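About Plillar

Plillar is a small testing outfit in Brevismont. People bring us claims about machines that can tidy a kitchen, pack a shelf or sort a tray of parts, and we try to find out how much of the claim is left once the demo music stops. We started in June with 3 benches and a long list of doubts, and most of the doubts are still on it.

We are asked the same thing every week: can a robot do the chores yet? Our answer is no, or not in a way you would pay for. Folding a towel that somebody else has already laid flat is a very different job from dealing with a full washing basket.

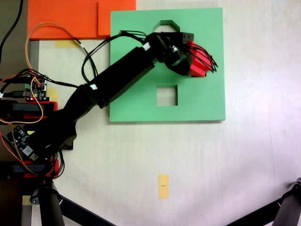
So we begin with small jobs. If an arm can't put a shape through a hole of the same shape, we don't much care what its maker says about dishwashers. A toddler's puzzle asks for most of what a shop floor asks for – find the part, pick it up, turn it the right way, let go at the right moment – and it is cheap to set up again when things go wrong.

Our Hawthorne test is 100 goes at one task, with no resets by hand and no picking out the best run afterwards. We write down every miss. Firms tend to go quiet when we explain that last bit.

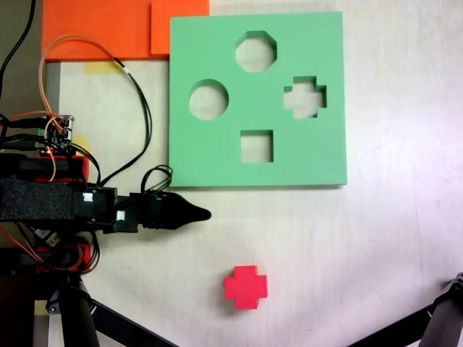 Shape-sorter board with the red cross still on the table.

We have been wrong before. The Bekau trial ran to 4000 attempts, and we expected to give up long before the end. The arm got better than we had guessed at one shape and stayed poor at the others. We published both halves of that, and the maker quoted one of them.

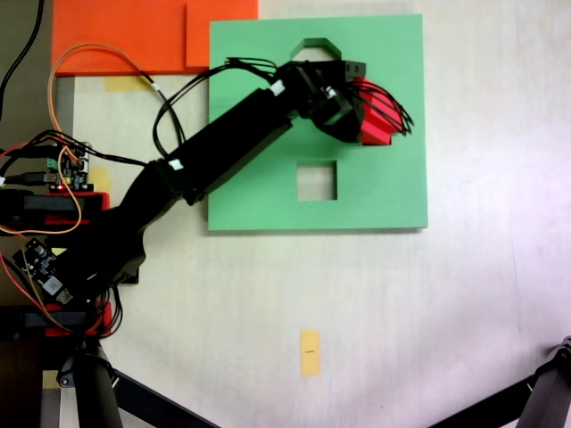 WHO WE WORK WITH

Mostly small factories, a few care homes and the odd landlord who has been promised a cleaning robot. There are 7 of us, and we don't sell machines or take a cut from anyone who does. If you are about to sign for one, send us the brochure first. Reports are free to read, though some are rather short.

Page last updated 2022-10-18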